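Chapter 4
Containers and the Work of Carrying

Before a crop can be sold, stored or cooked, it has to be moved. In most farming regions the tool for that job was a basket, and for a long time the basket was also the measure. A grower spoke of a harvest in baskets, paid pickers by the basket and owed rent in baskets. This chapter looks at how such containers were made, who made them, and what changed when boxes and crates took their place.
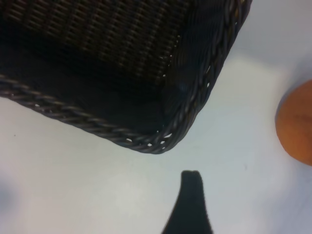
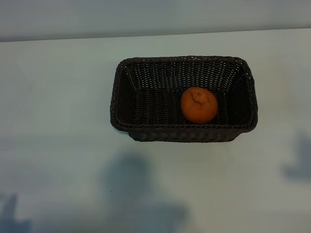 Figures 4.1 and 4.2. Dark woven wicker with a braided rim. Figure 4.2 shows the basket with a piece of orange fruit inside.

Basket making leaves few records. Willow and cane rot, and the makers seldom kept accounts. What we know comes mostly from estate books, market rules and the memories of families who stayed in the trade. The ledger of the Medeiros estate, studied by Dalva Rocha, is unusual in this respect. It lists 1,279 baskets bought over 36 years, with the price of each lot and the name of the seller. Rocha found that the price hardly moved, even in years when grain doubled. She argues that weaving was winter work for people who had little else to sell, and that buyers knew it.

Konrad Reisinger reads the same ledger differently. In his view the steady price reflects custom – a basket was expected to cost a day's wage, and both sides held to that. We return to this disagreement in Section 4.3.

Weaving itself follows a small number of patterns. Stiff uprights, called stakes, are set into a base. Thinner strands, called weavers, are passed in front of one stake and behind the next. The ends of the stakes are then bent down and worked into a border, which keeps the sides from coming apart. A skilled maker could finish a plain field basket in a morning. Finer work took longer and sold in town.

Section 4.1 deals with materials and the cutting season. Section 4.2 follows the 11 workshops of the Celtard valley, where the owners began to share orders and, later, a single selling agent. Section 4.4 turns to the wooden crate, which stacked better on a rail car and could be nailed shut by anyone.

Terms to know: stake, weaver, border, piece rate, customary price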